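Small Motors and Drives: Handout 3
Stators, pulleys and the space between them

Read this before the bench session. It covers the parts you will be handling and, more to the point, the claims people make about them. I have taught this unit long enough to distrust most of what is printed on the packet, and I would like you to leave with the same habit.

1. What a stator is

The stator is the part of the motor that stays still. It is a stack of thin steel plates with teeth, and copper wire is wound round each tooth. Put a current through the wire and the tooth becomes a magnet. Switch the current from tooth to tooth in the right order and the magnets in the rotor are dragged along after it. Everything else in a brushless motor is there to hold those two things close together without letting them touch.

You will read that more copper means more power. Up to a point it does. But copper packed in badly, with the turns crossing over each other, takes up room without doing much work, and it traps heat. The Horkard sheet in your folder boasts of a "high fill winding" and gives no figure for the fill. Treat it as decoration.

The enamel on the wire is very thin. It is the only thing stopping one turn from shorting against the next, and a scratch you can hardly see is enough. Hold a stator by its outside or by the hub, never by the windings.

2. What a pulley is, and what it is not

A pulley carries a belt. That sounds too simple to write down, yet every year someone hands in a drawing where the pulley is also doing the job of a spacer, a fan and a washer. Let it be a pulley.

Points to check when you pick one up:

Bore. Does it fit the shaft? "Nearly" is a no. A pulley that rocks on its shaft will wear the shaft, and the shaft costs more.
Hub. How is it held: a grub screw, a key, a press fit? A grub screw on a round shaft with no flat will slip sooner or later, whatever the supplier says.
Spokes. They save weight. On a small pulley the saving is small too, and I have never seen a test that showed a student project running better for it. Ulari sell a spoked version and a solid version, with a fair gap in price. Ask yourself what the extra money buys.
Run-out. Spin it and watch the rim. If the rim wanders, the belt will wander with it.

3. Speed and ratio

The motor pulley drives a larger one through the belt. If the large pulley has 3 times the teeth of the small one, it turns at a third of the speed, with three times the torque less whatever the belt wastes. Textbooks leave out the waste. Do not leave it out in your report.

Worked case. A motor turns at 3,631 rpm under load, and the ratio is 3. The output turns at 3,631 divided by 3, or 1,210 rpm to the nearest whole number. If your meter says something quite different, suspect the meter first, then the belt, then your count of the teeth. Last year two groups decided that the motor was faulty. Both had counted one tooth twice.

4. Putting parts side by side

Before anything is fitted, bring the stator and the pulley up to one another and look. This is an old habit of Sławomir Kołodziej, who set up this unit, and I was doubtful when he first showed me. It seemed a slow way of finding out what the drawing already told you. I have come round, partly. The drawing tells you the sizes. It says very little about where your fingers will go, or whether a cable will end up lying against a moving rim.

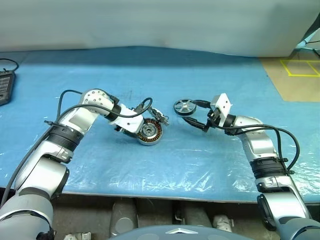
Remember that the pulley does not sit on the stator. It goes on the shaft, and the shaft belongs to the rotor. Beginners see two round things with holes in the middle and want to push them together. Please don't. There must be clearance between the hub of the pulley and the face of the motor — enough to see daylight through — and it has to still be there once the belt is tight.

On bearings: turn the inner ring gently and feel for grit. The Milošević catalogue claims its bearings are "silent for life". Whose life is not stated. A dry bearing can be quiet on the bench and howl at 1,000 rpm, so a quiet bearing in the hand proves little.

5. For your notebook

Write down the bore, the tooth count and the method of fixing for each pulley you are given. Sketch the stator from the front and mark where the wires come out. If you think one of the parts is wrong for the job, say so and say why; I would sooner read a reasoned complaint than a tidy page of agreement.

The Gritach belt guide is on the shelf by the door. Its tables are sound. Its chapter on "choosing with confidence" can be skipped.

Sketches are due at the end of October, on paper, with your group number in the top corner.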